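Beleretti build log – ticket 9
Opened by: Radu Onu
Status: open, nearly there
Subject: Sim arm stalls above the box, then shoves it

6 January 2019
Back at it after the holidays! Quick recap for Notburga, who missed the last two evenings in the shop. The sim copy of our arm reaches over to the little cardboard box just fine. Then it hangs there, shivers, and pushes the box across the mat when it should be closing on the cube.

Tried first: slowed the approach to 50 percent. Same shiver, only slower and easier to watch.

Tried second: swapped in the old Mukeck joint file. Worse. The elbow overshot and I stopped the run. Put the new file back.

Tried third: raised the solver rate to 200 steps a second. Big change – the shiver is gone on the empty reach. It still comes back when the fingers get close to the box.

Reply from Notburga Trummer
Love that the empty reach is clean! Check the collision shape on the box. When I made the Arum scene I left the default on, and that fills a hollow box in solid. Your fingers may be pressing on a lid you can't see.

Radu
You were right. I turned on the collision view and the box was one solid lump. Rebuilt it as a floor and four thin walls, saved as craciun_box_2 (the Crăciun folder on the shop drive, same place as before). Ran it again and the arm went down with no shove at all. I may have cheered loud enough to bother the people at the lathe.

Still open: the grip itself. The fingers close, but the cube slides out on some runs. I want to try more friction on the finger pads before I touch the gripper force, and I'd like to leave the solver rate alone while I do it.

Notburga
Agreed, one change at a time. Log the wrist angle too if you can, mine used to drift a little near the bottom of the reach.

Radu
Will do. Wrist logging is on for the next batch, 200 runs with the higher friction, and I'll post the numbers in this ticket when it's through.
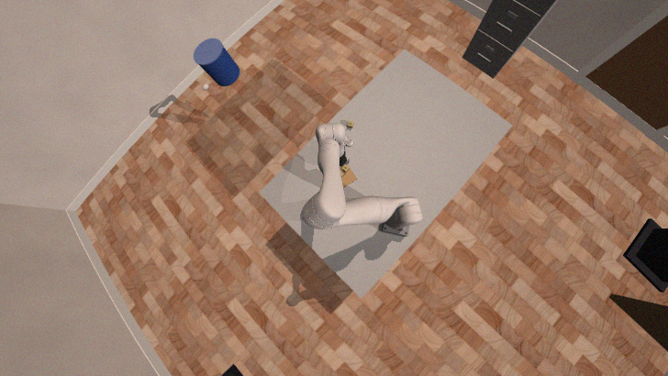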